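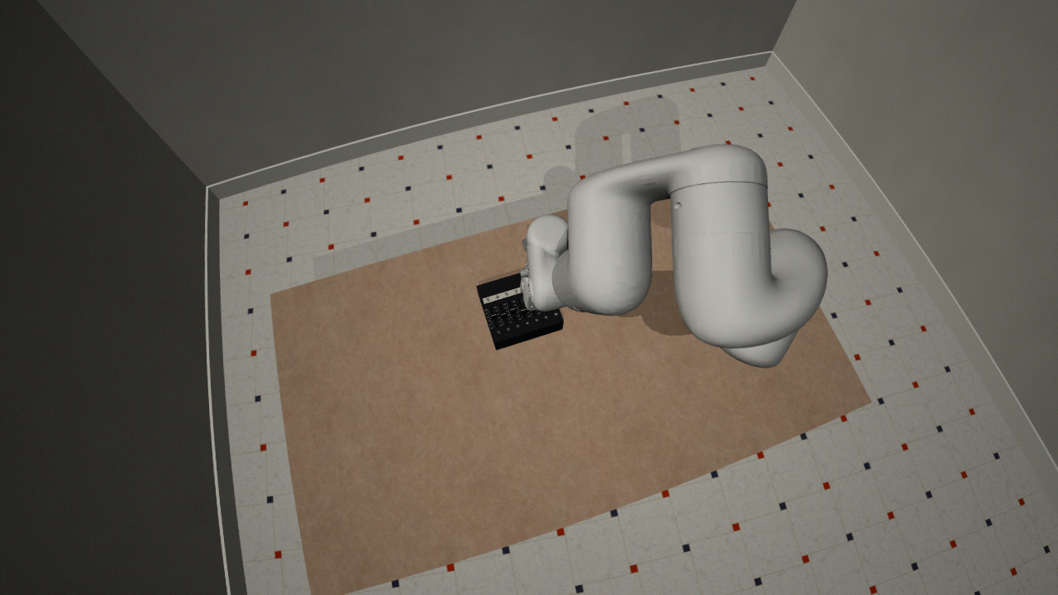

ok slider cell, setup notes thread. mostly for me in December when I've forgotten all of it. Fri 25 October, on my second tea

1/ the cell: one white arm, one brown mat, one black fader box. all in sim for now. the real one is at the Stukau unit and gets whatever config I sign off this week

2/ job is dull on paper. arm goes to the box, finds a slider, pushes it to a set height, lets go, backs off. Then the next one. Jilano want it for wear testing their panels

3/ first problem. box not square to the room. it's turned a bit and I want it left turned, real benches are never straight. but my approach was still using room axes so the fingers came in skewed and rode up the side of the knob

4/ fix = new work frame taught off the box itself. two corners and a point on the long edge. Everything downstream hangs off that frame now. move the box, reteach three points, done

5/ tool offset next. somebody (me) had the old finger length in there from the Bakker job. 4 mm out. doesn't sound like much until you're trying to get hold of a fader cap

6/ how I found it: jog down over the top right corner of the box, slow, stop at first contact, read z. Compare with box height in the model. do it again at another corner. if both are out by the same amount it's the tool. if they differ it's the frame

7/ they were out by the same amount. so, tool. swore a bit, changed one number, felt better

8/ while you're down there check the wrist isn't near its limit. the arm folds right over on itself to reach that close in, big loop up and back down, and it'll happily pick the solution that leaves you no rotation for the last column

9/ I've locked the elbow config for now. elbow up only. bit slower between home and the box but it doesnt flip halfway any more

10/ base position. it's sat right over by the edge of the mat, which I keep meaning to change. more room to the left than it will ever use. pulling it in would open the elbow up. but then the shadow and the overhead view all want redoing so. later

11/ speeds, written down for once:
transit 70 percent
approach 10
contact, as low as the controller lets me
retract, same as approach until clear of the knobs THEN open it up

12/ ran 100 cycles last night with the old offset just to have a baseline. grim. grabbed the label strip more than it grabbed the knobs

13/ new offset, new frame, left it going over breakfast. 183 cycles before a fault and the fault was mine, I'd left a force threshold at the default

14/ force threshold btw. too low and it trips on the friction in the slider track. too high and on the real box you'd snap a cap off. started low and crept up until it stopped tripping on a clean push, then a small margin. Write the number on the config not on a post it

15/ someone asked why bother with the floor tiles and the little red and blue dots. camera calibration. regular pattern, easy to spot if the view has drifted. plain grey floor and I spent roughly a day chasing a tilt that I could of seen in a minute with a grid

16/ the mat's matt brown for the same sort of reason, black box on it stands out nicely. had a dark grey one first and the segmentation kept eating the edges of the box

17/ Things to check every morning before you press go, in order
- box frame loaded, not room frame
- right tool selected
- elbow lock on
- threshold not default
- home pose actually home

18/ log files go in the Illska folder, one per run, date first. please. I've had "test final new" twice this week and one of them was mine

19/ still to do: round buttons or jacks along the bottom edge of the box. different motion altogether, straight press, no grip. fingers closed. haven't even started a frame check down that end

20/ also the collision model on the forearm is too fat, it thinks it's touching the box when it clearly has room. going to trim it monday and rerun the lot

21/ right, kettle. will add the threshold number when I've found where I wrote it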